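Tristumero widens household data collection at Hovland office

Tristumero has extended its program for recording hand-held manipulation examples to a second site, the company said in August 2021. The new recordings are made at the Hovland office of its partner Prallamholm, on ordinary desks and tables, with the furniture left where the staff use it.

Operators carry a two-finger gripper with a built-in camera and carry out short tasks by hand. The recordings are then used to train a control policy for a fixed arm. Fifteen operators have been trained so far, and the data set holds 4,000 accepted examples. A further 235 were rejected at review, most of them for lost tracking or for fingers that closed before the object was fully in view.

"The first site gave us clean backgrounds and very even light, and the policy learned to depend on both," said Viorica Matić, who leads data collection at Tristumero. "We want brick, glass, bright ceiling lights and people at their desks behind the work."

Each session covers one tabletop and a small set of light objects. Operators vary the starting position and the angle of approach between takes, and they are asked to keep the wrist speed low – fast turns blur the image and the take has to be repeated. Gripper width is logged along with the video and checked against a reference closing at the start of every session.

Henrike Wunderlich, who runs the review step, said labels are now added on the same day. Under the earlier schedule, takes waited until the end of the week and operators often repeated the same mistake across a full batch.

The extended set will be split by room, so that no tabletop used in training is also used in testing. Prallamholm will keep two rooms out of the training set for that purpose. First results on the fixed arm are due in January, when the Onelow site is also expected to begin recording.
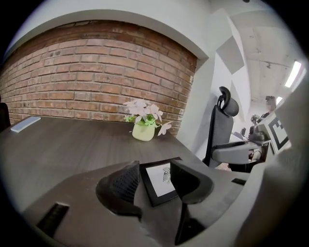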